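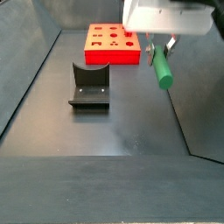
Los brazos de Flirura ya trabajan en el turno de tarde de Zurnau

Pues ya están aquí. Llevábamos desde agosto oyendo hablar de los brazos nuevos y el martes, por fin, me dejaron entrar en la sala de pruebas de Zurnau con mi cuaderno y mi café (el café se quedó en la puerta, normas son normas). Para quien no siga estas cosas: Zurnau prepara cajas de piezas encajables para escuelas y centros de rehabilitación, y hasta este verano todas las comprobaciones de encaje se hacían a mano, pieza por pieza. En un día bueno salían 700 comprobaciones. Con los brazos, la empresa quiere llegar a 2000.

Lo primero que pregunté fue, claro, qué pasa con la gente. En la sección trabajan 57 personas y no se despide a nadie, me asegura Josée Desjardins, la encargada, que lleva media vida en la casa y que me recibió con prisa porque tenía a tres personas esperándola. Lo que sí cambia es el puesto. Quien antes metía y sacaba piezas durante todo el turno ahora prepara los recintos, vigila los brazos y decide qué hacer cuando un agarre sale torcido.
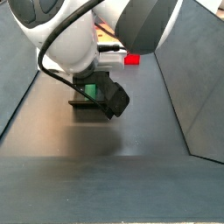 Y eso, me cuentan, cansa de otra manera. Las muñecas lo agradecen muchísimo, eso lo dice todo el mundo, pero la cabeza acaba frita. Una compañera del turno de tarde me decía que antes podía ir charlando mientras trabajaba y que ahora tiene que estar mirando, mirando y mirando. ¡Y que echa de menos la radio! La quitaron para que se oyeran bien los avisos y ha sido, con diferencia, la medida más impopular de todo el proyecto.

También hay cursillo: 50 horas, dentro de la jornada y pagadas, que era lo que pedía la plantilla. Clifford Poirier, que viene de Flirura a dar la formación, reconoce que las primeras semanas fueron un poco lío, sobre todo con los horarios, y que varios ejercicios se han rehecho con ideas de la propia gente de la sala. Me pareció un detalle bonito que lo contara sin que yo se lo sacara.

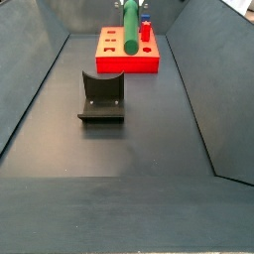 Del cursillo, lo que más se comenta en el comedor es la prueba final, que consiste en preparar un puesto completo sin ayuda y explicar en voz alta cada decisión. Yo pedí que me enseñaran en qué se fijan y me llevaron directa al bloque rojo, donde un cilindro verde largo se levanta entre los huecos y, a su derecha, asoman dos clavijas pequeñas, una roja y otra azul. Hay que decir cuál se comprueba primero y por qué, y os prometo que tiene más miga de lo que parece (yo dije la azul, y no).

Queda por ver lo de los pluses. Con el sistema antiguo se cobraba un extra por pieza comprobada, y si ahora las comprueba el brazo, ¿quién se lleva el extra? La dirección propone un fijo mensual y la plantilla quiere que suba con la producción. Se sientan otra vez el martes, a las nueve de la mañana, y en cuanto sepa algo lo cuento por aquí. De la radio también he preguntado: de momento, sigue en el armario.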